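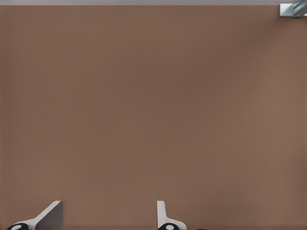

Fig. 1. Brown surface, rendered

Course materials > Fashion Business > Retail Strategy

Session 5: Opening, moving and closing a store

Reading before class: the Ament case, pages 1 to 14, and the lease summary at the back. Bring a calculator. We will work the occupancy figures together.

1. Why labels open their own stores

A label that sells only through department stores does not control how its clothes are shown. The buyer picks the pieces, the floor team decides where they hang, and markdowns follow the store's calendar. A store of its own gives the label the full retail margin and lets it show the whole collection. It also brings rent, staff and unsold stock, all of which used to be somebody else's problem.

Students often write that a flagship "builds the brand" and leave it there. In the assignment, say how. Possible answers: wholesale buyers visit it, customers try pieces that no other store carries, the design team hears what gets returned and why. Each of these can be checked against something.

2. Terms

Flagship: the store the label treats as its main one. It need not be the largest or the most profitable.

Occupancy cost: base rent plus common charges, property tax passed through, and insurance. Usually given as a percentage of sales.

Sell-through: units sold divided by units received, over a stated period. Always state the period.

Door: one wholesale location. A department store chain with six branches carrying the line counts as six doors.

Percentage rent: extra rent paid once sales pass an agreed level, called the breakpoint.

3. The Ament case

Ament makes women's knitwear and outerwear. Joni Partanen started the label and still designs it. Svenja Gasser joined later from Gruber, a coat manufacturer, and runs the business side. At the time of the case the label had 61 wholesale doors and one store, on a side street in Rellthorpe near the old rail yards.

The first store was cheap and had a long stockroom. Foot traffic was low on weekday mornings and good from late afternoon on. Most customers already knew the label. When the lease came up, the landlord asked for a large increase, and Gasser began looking at space in the center of town.

The new space was smaller on the sales floor and had almost no storage. Partanen wanted it for the windows. Gasser's concern was replenishment: with so little back stock, the store would need deliveries from the warehouse most days during coat season. They also disagreed about price. The center of town had shoppers who would pay more for outerwear, but the wholesale doors sold the same coats, and raising prices in one place would cause trouble in the others.

They settled on a group of styles made only for the store. The first delivery was 205 units, mostly coats, and 2 of the styles were in a heavier wool that the wholesale buyers had turned down. The store opened in May, a poor month for coats, and the case gives weekly sales from opening through the end of the following winter.

4. Points to look for in the exhibits

Exhibit B is the sales ledger exported from Jomix, the inventory system. Returns are entered on the day they come back, and are not matched to the original sale. This makes some weeks look worse than they were. Adjust for it before you calculate sell-through.

Exhibit C lists transfers between the warehouse and the store. There were some 257 transfers in the period. Look at how many were for a single item, and what that suggests about the stockroom.

Exhibit D is the lease. The breakpoint is set on gross sales, before returns. Read the clause twice.

5. Common mistakes from last year

Comparing the two stores on total sales only. They had different floor areas and different hours.

Leaving out the cost of the move. Fixtures, legal fees and the overlap in rent all belong in the first year.

Treating the store-only styles as extra sales. Some of those customers would have bought a regular coat. You will have to estimate how many and defend the estimate.

Calling the old store a failure. It made money every year after its first.

6. Assignment

Write a memo from Gasser to Partanen, two pages at most, recommending whether Ament should renew the new lease at the end of its term. Include one table. Use the figures in the exhibits and label any assumption of your own.

Questions for discussion:

- Should the store-only styles be offered to the wholesale doors a season later?
- What would change if the label closed a third of its doors?
- Would a short-term lease through coat season have answered the same questions at lower cost?

Next session: department store concessions. Read chapter 7.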